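The Trillusstead Ferry Inquiry
Statement entered by the Office of the Harbor Registrar
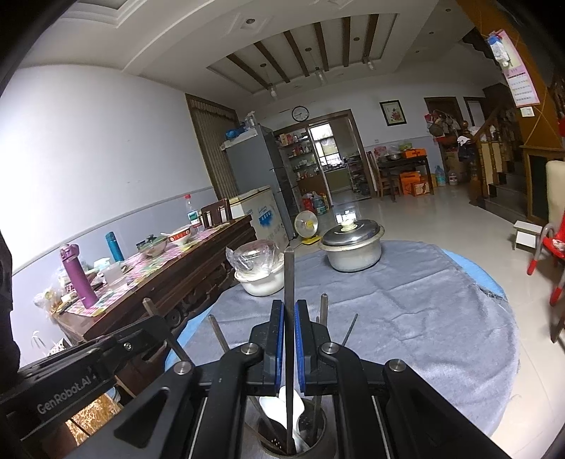
The Registrar was asked to establish why the evening ferry to Tasimside sailed in October with no passengers aboard and arrived with 18. The master of the vessel, Yannick Poulain, gave evidence first. He stated that the crossing took 40 minutes, that the water was calm, and that he did not look behind him until the lines were made fast.

The passengers were interviewed one at a time in the customs shed. Each held a valid ticket. The tickets were numbered in sequence and ended at 1,359, a number the booking office had not yet reached. All of the passengers gave Kirine as their home. Kirine was cleared for the reservoir 59 years ago, and its parish rolls were closed the same winter.

Celeste Jara, deputy registrar, was directed to compare the names against those rolls. She found every one. She also found that the persons in the shed were the ages they had been when the rolls were closed. Her memorandum recommends that they be admitted as returning residents, there being no form for any other class of arrival.

Mr. Poulain was recalled and asked whether he had known any of them. He asked for water. He then said that the woman in the green coat was his mother's sister, and that she had scolded him on the gangway for going without a hat. The Registrar asked that the remark be kept in the record.

The office makes the following order. The tickets are to be honored. Temporary lodging is to be provided at the Liepiņa boarding house, at the expense of the harbor. The evening service will continue on its present timetable, and the master is to carry a second deckhand, who will stand at the stern and face the water.

Entered and sealed at Trillusstead. Mr. Poulain has been issued a hat.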